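About Hellard

Hellard reads accident reports so that other people don't have to take them on faith. We look at air crashes, mostly, with a smaller amount of rail and ferry work. We are a reading and checking outfit. We don't send people to dig through wreckage, and you should be wary of any group our size that says it does.

The work started with one report. It ran to 767 pages, and the press summary that went out with it was two. Most of the coverage we saw quoted the two. Several findings that were called firm in the summary were marked as likely, or as one of several options, in the full text. We wrote up the differences, posted them, and got more mail than we expected, a good part of it angry.

Since then we have gone through almost 700 reports from official boards, courts and manufacturers. Every claim about cause gets traced back to the test, recording or witness statement it rests on. Sometimes the chain holds. Often it stops at a line saying that an expert was consulted, with no word on which expert or what was asked.
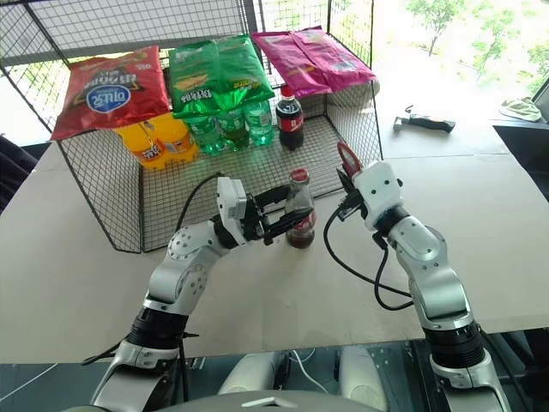
We apply the same treatment to theories from outside. When a government blames its neighbor within hours of a crash, we want to know what it could have known by then. When a blog claims a cover-up, we ask for the same thing. Neither side tends to like the answer.

Hellard has a staff of 8. Our search archive, Wuno, holds 4000 documents and is free to use. Scans of older reports can be poor, and the text search misses words in them, so finding no result in Wuno doesn't prove there is none. Translation is handled with Flores, a small language office we have worked with from the beginning.

We take no money from airlines, aircraft builders, insurers or defense ministries. Reader payments cover most of our costs, and the Nastesetti fund pays for the archive. The fund doesn't see our work before it goes out. You only have our word for that, so the grant agreement is posted in full on the funding page.

We get things wrong. Corrections stay at the top of the page they belong to, with the old wording left in place. If you find an error, send us the page number and the source you think we misread.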